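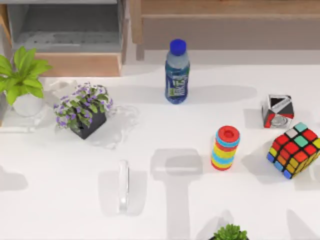 It took me the whole of May to understand why my simulated cell and my real cell did not agree. I write it down now, while I still remember the order of things.

The cell has two arms over one white table. I keep a copy of it in simulation, and every change I try there first, before I let the real arms move. For a long time this worked well. Then I moved the overhead camera in the workshop 34 mm to the left to make place for a new cable, and I corrected only the number for the camera. The light I left as it was.

My friend Traian Bucur looked at my renders and asked why the shadows were so big. I had never thought about them. The arms can be completely out of the view and still put a wide grey shape on the table, and the program that looks for objects does not know that it is a shadow. With a coloured table it matters less. On white, a soft shadow next to something transparent is the worst case I have found until now. The clear rod is my best test for this, and the crumpled clear bag or film is even harder. The twisty puzzles and the stacking rings give no trouble at all, so I stopped looking at their results.

My routine after any change of camera or lamp is now the following. I park both arms and render 200 views with the objects placed at random. Then I render the same views again with the arms' shadows switched off. If the two sets give different positions for the same object, I look at these views one by one with my eyes. It is slow work – one evening, sometimes two – but I did not find a quicker way which I trust.

The first time I did it, the rod was found in the wrong place in many views, always moved towards the darker side. I made the lamp in the simulation larger and put it higher, like the real one, and I lowered the threshold for edges a little. After this the error became small enough for the fingers to close properly. I saved the settings as version 382, and the old ones I keep in a separate folder.

One more thing, which cost me two days. The bottle with the blue cap had a correct position but a wrong height, because I had scaled the model once for an old test and forgot it. If your arm stops too high above only one object, please check the scale of the model before you calibrate everything again. I calibrated everything again.

Next I want to repeat the test with the plants taken away. Their leaves are heavy to render and I am not sure they teach me something.

Recent posts
Ghiță, my first gripper, is retired
Cable routing for two arms on one table
The Falidholm controller and its error 591
Notes from the Marside meet-up
Moving from Botgate to my own scripts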